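Two grippers, one notebook, and a lot of muttering

2 min read
Last updated: July, 4:40 p.m.

I got to spend a morning at Oseo, where they're picking a new handheld gripper, and oh boy, do people there have opinions! It's down to two designs, the Iltlow and the Nukau. Everybody gets 20 tries with each pair, and the job that's causing all the grumbling is a thin spiral notebook lying flat on a table (try lifting one with two stiff fingers and you'll see why). 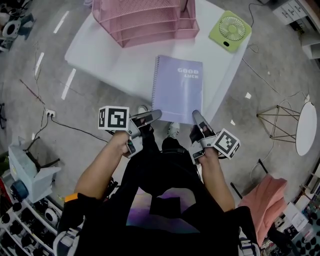 Meenakshi Tripathi told me she'd pick the Iltlow for flat stuff any day, but that her wrists were sore after 40 minutes with it and the Nukau never did that to her. I only lasted 3 rounds myself, and I dropped more than I lifted, so don't go by me.

They're still fighting over tracking too, mostly whether the markers stay readable when you twist your hands inward. The Oláh controller gets its turn next month, once the 4 spare fingers show up. I've already asked if I can come back!

12 shares | 3 comments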